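The Night Ferry to Kirnis

The ferry had 500 seats and I had my pick of nearly all of them, so of course I ran straight up to the top deck! December wind, salt on my lips, the lights of Davance sliding off behind us. I had one bag, 3 apples and my grandmother's letter, which I had read so often the folds were going soft.

"Come when the harbor freezes," she had written. "The bells sound better over ice."

I had never heard the bells. My mother used to hum them while she did the dishes, the low one first, then the little ones tumbling after it, and I'd hum along with no idea what I was humming.

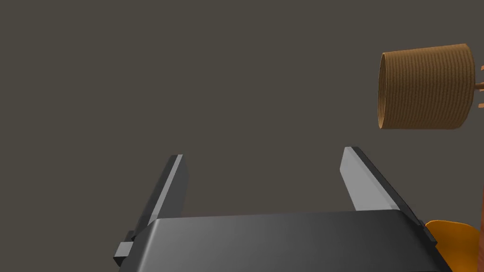
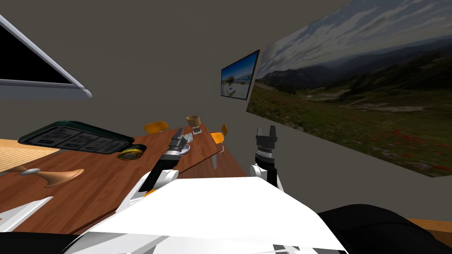

A woven basket, and a long brown table.

Past the Rorkus light the water changed. It went quiet, then it started to crackle, thin plates of ice knocking along the hull like somebody stacking saucers. I leaned out so far that a deckhand yelled at me, and I yelled back that it was wonderful, and he laughed and came over to look too.

Then the low bell rang. Oh, it was huge! It came across the ice and right up through the rail into my hands. I was already humming the next part when the little ones began.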